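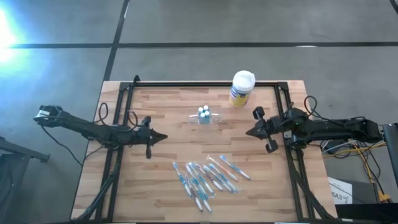
Toothbrush day on the two-arm table.

So I owe you all the story of the left arm. A few of you asked after I posted that grumpy one-liner on 27/07/2022 and then vanished, and the short version is that we lost most of a week to a cable and I am still a bit mad about it.

The long version. We run two arms that face each other over one table, and the job that week was picking up small household stuff and handing it across. Toothbrushes are awful for this, by the way! They're skinny, they roll a little, they lie on top of each other, and the head end is heavier than you'd think on some of them. I love them as a test. Anyway, the left arm would be going along perfectly happily and then just drop out mid-reach. No grinding, no bump, just a stop and a fault on the screen, code 138, which our Skalo controller manual explains as "joint communication error, contact supplier." Super helpful, thank you.

First time, I cleared it and carried on. Second time, same. By the time it had happened 7 times in one afternoon even I had to admit we had a problem (Eun-ji had been saying so since number two, and she has been very gracious about it, mostly).

My first theory was heat, so we gave it long rests. Nope. Then I decided it was the new motion software, and I rolled everything back to the version from March, and it ran for 30 minutes clean and I went and got a coffee feeling like a genius. It faulted while I was still stirring. Then I-seul swapped the controllers left for right, and the fault stayed on the left side, so at least the box was off the hook.
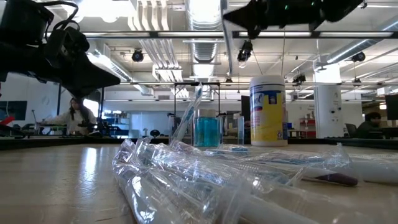 Cables on a moving arm get a hard life, and I think those of us who write code for a living forget that. Every reach bends them a little, and every wrist turn twists them a little, and you only see it if you go stand next to the thing and watch the cable when everyone else is watching the gripper. Ours loop along the top of the arm, the way you can see over the big black gripper at the upper left there, and a loop like that has to have enough slack for the worst pose the arm will ever get into. Ours didn't. Somebody (me) had added an extra tie near the base when we moved on to the pipettes, to keep the cable from flopping into the camera view, and when the arm stretched for the far side of the table the connector was getting tugged sideways.

Wagner found it by doing something I'd been too impatient to do. He powered the arm down, pulled the connector, and looked at it with a magnifier. One pin was pushed back just a hair. He then made me look at it for what felt like a very long time.

Now the part that bugs me more than the lost days. While I was chasing this, I got into the habit of clearing the fault from the keyboard without looking at the table first. On the last day Hye-jin was leaning in to straighten things up between the arms, I hit reset, and the arm came back live and finished its move. It was a slow move and it went the other way from her. She was fine, I was not fine, I had to go sit down. Our restart was set up to resume the old motion automatically, and that is a terrible setting for an arm that people reach past all day.

So that's changed. After any fault it now holds still and waits for a fresh start from the button at the table, and the old move gets thrown away. Hands in means stop pressed, including for me. Myung-ja wrote it on a card and taped it to my keyboard, right over the row of keys I use least, so she'd clearly thought about it.

New cable, longer loop, no extra tie. We've done 102 handovers on it with no 138s. I did get a different code this morning, but that was the right arm, and I'd left it unplugged.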